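I drove the 30 miles out to Berkham for the Fliser open day mostly because admission was free, and I figured I'd be home by lunch. Ha! I stayed until they started stacking chairs. Fliser does floors and interiors (Dendach, next door, handles the paint) and they'd opened up the whole place, all 9 rooms of it.

I went straight for the orange walls. I love a loud wall with a calm floor!
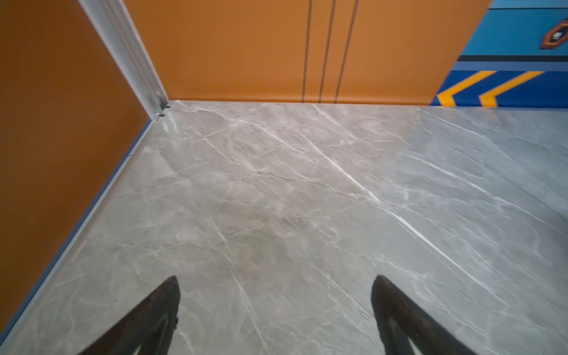 Burnt orange over gray marble pattern, with a little blue baseboard.

There was a tool table too, and I can never walk past a tool table. I have a drawer full of screwdrivers at home and I still wanted another one.

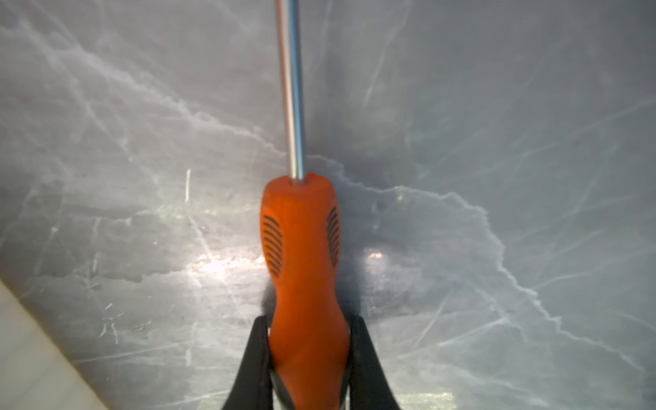 Orange handle, dark ridged grips. Very much my color.

Then I got stuck asking about veining, because I've been going back and forth on our hallway since March and the samples I ordered all looked so flat and

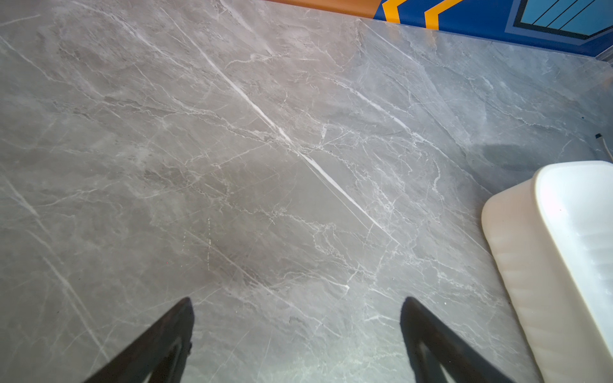

dull once I got them under real light. I'd take big, messy white veins any day. The quote I got was $2,060, plus $600 for fitting, so I'm still thinking. My other half says paint the walls first.

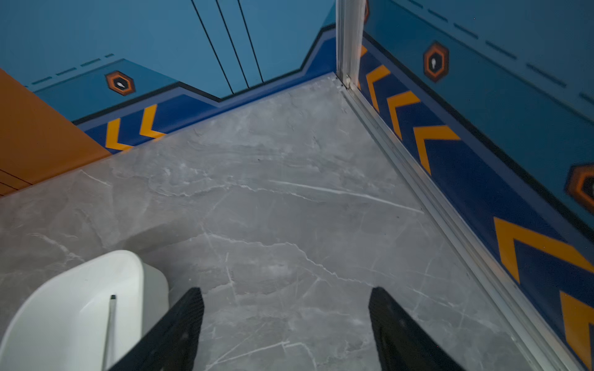
Tkachenko commented: Go for the veined one! We put gray in our hall and I'd pick it again, but get the baseboards chosen before the floor goes down.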